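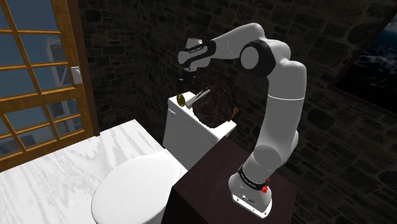
Ticket: Bathroom demo freezes between pick and place
Project: Morris (open day build)
Opened by: me
Assigned: me again, with Esther Ondieki on the planner side
Priority: high until Monday, then whatever
Status: closed, see last entry

What's going on

So the open day is Monday and the bathroom sim is the one we want running on the big screen by the door. The arm is supposed to pick a small item up off the toilet tank, carry it over to the woven basket and let go. Visitors get to hit a button on the tablet and watch. It's a good one for kids because, well, toilet.

It was fine all last week. As of this morning it picks, lifts, and then just hangs there over the tank lid until the task times out at 30 seconds. No error on screen. The Sereck log says "waiting for plan" over and over and that's it.

First tries

Restarted the sim. Same thing. Restarted the whole machine, same thing, plus I lost my window layout, thanks.

Ran 20 episodes headless with the basket where it normally goes (right end of the tank lid). 2 finished. The rest all stalled after the lift. So it's not dead, it's picky.

Swapped in the kitchen scene with the same arm and the same gripper settings, and it ran clean every time I tried it. That pretty much lets the arm off the hook and I stopped poking at the joint limits, which I'd been doing for most of an hour.

11:40

Turned on the collision shapes. Wow, OK. The basket's shape is huge! It's one fat box around the whole thing, and the box also swallows the stick that pokes out of the lower right edge, so it ends up way bigger than the basket you see. And it has a lid, basically. The planner thinks it's being asked to drop stuff into a solid block.

Messaged Esther. She says Galtum re-exported the props on Friday and the new export makes a single hull by default - the old one split things into pieces. She's checking whether we can flip that back without redoing every prop.

12:25

We can. It's one setting per prop. I set the basket to split and made the stick its own piece with collisions off (nothing in this task ever touches it). Reloaded.

Another 20 episodes: 19 good, one stall. So much better! The one stall was on the gold disc at the far left end of the tank. The long reach back to the basket was swinging the elbow wide and the planner gave up at 700 samples. I bumped the limit up and reran that seed and it went through.

After lunch

Did a full dress rehearsal on the demo PC with the tablet. Button works, reset works. If you mash the button while the arm is mid-move it queues up a second run, and I know for a fact somebody's eight-year-old is going to find that. Added a lockout until the gripper opens. Esther mashed it for a good long while and couldn't break it.

Also noticed the Alitik logo on the start screen is the old one. Separate ticket, please don't tack it onto this one.

Notes for whoever runs the booth

Start the bathroom scene from the "open day" shortcut and leave the one called "latest" alone. Latest still pulls the Friday props.

If it hangs anyway, hold the reset on the tablet till the screen blinks. Don't kill the sim from the terminal, it takes forever to load back up and you'll be standing there making small talk.

People are going to ask if they can put the item somewhere else. Basket only for now, sorry.

Closing this. Esther is keeping her own ticket open for the Galtum export default so the other scenes don't get bit by the same thing in September.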